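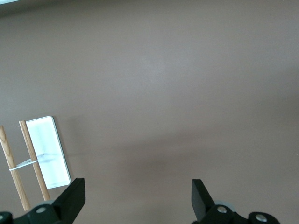

Setura Ustport is a soccer club based in Ustport. It plays its home games at Clurnus Park and competes in the second tier of the regional league. The team wears green shirts with white shorts and is known locally as the Ferrymen.

History

The club was formed by the merger of two amateur sides, Setura Athletic and Ustport Town, which had shared a ground for several seasons. Ustport Town brought the larger following and Setura Athletic held the lease on the field, so the new club took its name from both. Jianhua Su, a former Setura Athletic defender, was the first head coach.

The early years were spent in the lower half of the table. Su left after a run of seven straight defeats and was replaced by Sérgio Aguiar, who had been coaching the youth team. Aguiar moved the side to a back three and relied on players from the club's own academy. Setura Ustport won promotion in his second full season, finishing two points ahead of Xue Rovers.

The club was relegated after one year in the top tier. Aguiar stayed on, but several regular starters left, among them the winger Wanting Yan's older brother and strike partner – both joined Xue Rovers during the same summer.

Shengli Bai became head coach after Aguiar retired. His first match in charge, on 2/7/21, was a 1–1 home draw played without spectators. He has since kept the team in the second tier, usually in mid-table.

Stadium

Clurnus Park has a covered stand on the west side and open terracing at both ends. The east side is bordered by a canal and has no seating. The record attendance is 1,139, set at the promotion-deciding match against Xue Rovers. The field was relaid after flooding, and the club played its home games that May at the Xue Rovers ground.

Women's team

The women's team was started by Natália Kopecký, who also captained it. Kopecký made 117 appearances in midfield before moving into coaching. Wanting Yan has been the team's leading scorer in each of the past two seasons.

Rivalries

The main rivalry is with Xue Rovers, whose ground is on the other side of the canal. League meetings are known as the Bridge Match. The clubs also play a preseason friendly most years, with the venue alternating between the two grounds.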